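Flusard Project, working group meeting
Minutes, September
Started 2:15 p.m. in the upstairs room at Wandville
Chair: Cadi Kemeys
Notes: Branwen Maddocks

1. Last meeting's minutes

Accepted with one fix. Item 4 had the Pritchard split and the Brusamari split the wrong way round. Brusamari is the training set, Pritchard is the held-out one. Branwen has corrected the shared copy.

2. Where the wrist-view work has got to

Cadi opened with the good news, and there was plenty of it! The question all summer has been whether the policy can learn to place things on a tiered stand from the wrist view alone, with no overhead camera helping it judge depth. The full Brusamari set now stands at 3932 demonstrations, all re-timed and checked, and the first policy trained on the whole lot finished overnight. On the Pritchard evaluation it placed the object on the correct tier in 383 trials with 24 failures. Everyone was delighted, and the spring version (which could hardly find the lower tray at all) was remembered without much fondness.

The gain seems to come from the change Branwen proposed in item 5 last time: ask the network to predict the height of the nearest surface as a side task, then throw that prediction away when the policy runs. It costs nothing at run time. Training takes longer, but we can live with that.
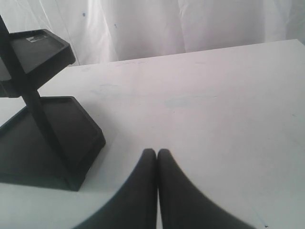 Height prediction is hardest in the stretch before the final approach, and the group spent a good while on it. Cadi's view is that the network has very little to go on when the fingers are closed and pointing out over bare table. The two-tier stand sits over on the left, its upper tray jutting out above the larger one, and the rest is white table against white curtain. A person would compare the two tray rims straight away and get the height from that. Cadi has been looking at the saliency maps and thinks the network is starting to do the same, because the warm areas follow the rim of the upper tray. It was an exciting thing to see, even with the usual warnings about reading too much into saliency maps.

Branwen asked whether the little label on the upper tray might be doing the work instead. Fair point, and it hasn't been ruled out. Agreed to run the evaluation again with the label painted out in software. If the score holds, we can talk about rims with a good deal more confidence.

3. Failures

All 24 were replayed before the meeting and sorted by hand. Most of them are the same mistake: the arm picks the correct tier, starts down, then drifts sideways and lets go over the rim. The drift nearly always begins when the post leaves the view. Branwen suspects the history window is too short, so the policy forgets where the post was. Cadi would like to try a longer window before touching anything else, as it is a single line in the config and a rerun.

The remaining failures look like plain hesitation. The arm hovers until the time limit and the trial is scored as a miss. There was some debate about whether a timeout should count the same as a drop. Left as it is for the write-up, with the two kinds listed separately in the appendix.

4. Transfer to other furniture

The first try at moving off the tray stand altogether. We collected 154 new demonstrations in the mixed layout and fine-tuned on those only, with the height side task still switched on.
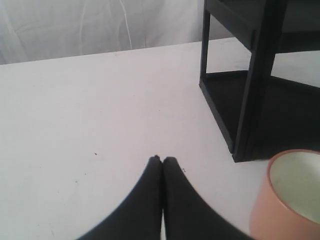

Results are early, but the fine-tuned policy is already getting its approach angle right far more often than the one trained from scratch on the same data. Cadi called it the nicest surprise of the month. Open shelving was expected to be a real struggle, given how much dark shadow there is inside it and how different that looks from a shallow tray. The side task appears to carry over all the same. No success figure goes in the minutes until the trials have been scored by two people.

Branwen raised lighting. Every demonstration so far was recorded under soft, even light, and a reviewer will certainly ask about it. Agreed to try random brightness changes in training first, then record a small set under a single side lamp.

5. Stopping rule for data collection

Cadi proposed that we stop adding tray-stand demonstrations. The learning curve has flattened, and the hours would do more good on shelves.

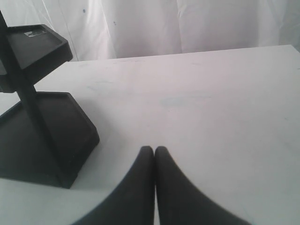 Branwen Maddocks was not so sure, and said the curve is flat only for the average. Lower-tray placements are still improving with every batch, and she would hate to stop just short of the interesting part. She asked for one more batch, lower tray only, and offered to do the recording herself. Cadi was happy with that. The stopping rule comes back next time with separate curves for each tier.

6. Actions

Branwen: label-removed evaluation on Pritchard.
Cadi: longer history window, same seed as the current run.
Branwen: lower-tray batch.
Both: score the shelf trials separately, then compare.
Cadi: draft the methods section, including the side task and its loss weight.

7. Any other business

The Flusard storage drive is nearly full again. Old checkpoints from the spring runs can go, apart from the one used in the comparison table.

Closed at 3:40 p.m.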